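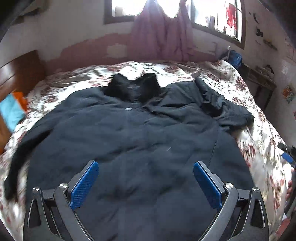 Workshop News: Hand-Held Gripper Build Moves to Work on Clothing

The Muvthorpe Shared Workshop is pleased to report progress on the Masari gripper, the hand-held tool that members have been building since February. The project has now moved from boxes and blocks to garments, beginning with jackets laid out on a bed. Work is being carried out in members' homes as well as at the shop bench, and the project group considers the home sessions the more useful of the two.

The Masari is operated by hand. Two fingers close toward each other on pivots, and each finger carries a blue textured pad that does the gripping. The members who use it work with a pair, one tool to each hand, so that a garment can be held at one point while it is drawn or folded from another. A camera on the tool records each attempt from close range. The recordings will later be used to teach a pair of bench-mounted arms, which a second group of members is assembling under the name Escobar.

Cloth has required several changes to the design. The first set of pads had a smooth face and performed well on cartons, but slid across lining fabric without lifting it. The current pads have a raised texture and are fixed at a slightly steeper angle. The cut-outs in the finger arms were also enlarged in order to reduce weight, after members reported tired wrists at the end of longer sessions. Drawings for both changes are filed in the project binder as revision 17, and earlier prints should no longer be used for new parts.

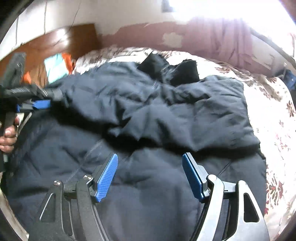 MUVTHORPE, December 2023 - Padded outerwear was chosen for the present round at the suggestion of Vaughn Abernathy, who leads the project group. A quilted jacket is thick in one place and thin in the next, and a grip that holds at a seam may let go in the middle of a panel. Dark fabric is a further difficulty, as folds are harder to make out in the recordings when a bright window is behind the work.

"We had become very good at picking up things that wanted to be picked up," Mr. Abernathy told members at the last project evening. "A jacket has a collar, two sleeves and a great deal of padding, and we have to decide where to take hold of it before we can do anything else."

The group has recorded 194 attempts with jackets to date. Of these, 115 have been reviewed and accepted for the training set. The remainder are either awaiting review or have been set aside, most often on account of a loose pad or a finger that did not open fully. Members who notice play in a finger are asked to stop and tighten the pivot screw before continuing. A screw that has worked loose twice should be replaced - spares are kept in the top drawer under the parts printer.

The control board for the Escobar arms has also been settled. After a trial of 2 options, the group selected the Kimex board, which accepts the existing wiring without an adapter. The arms will remain on the long bench at the rear of the shop while the wiring is completed, and members are requested not to move them or to store material beneath them. Power to that bench is to be left off unless a member of the Escobar group is present.

Members wishing to take a pair of grippers home may sign them out at the front desk for up to one week. The case holds both tools, a spare set of pads and the hex key, and all of these must be returned together. Recordings should be copied to the project drive before the case is handed in, using the file names given on the card inside the lid. Please also note the type of garment on the sign-out sheet, including whether it is lined or padded.

Questions concerning the drawings or the sign-out procedure may be left for Mr. Abernathy in the project mailbox.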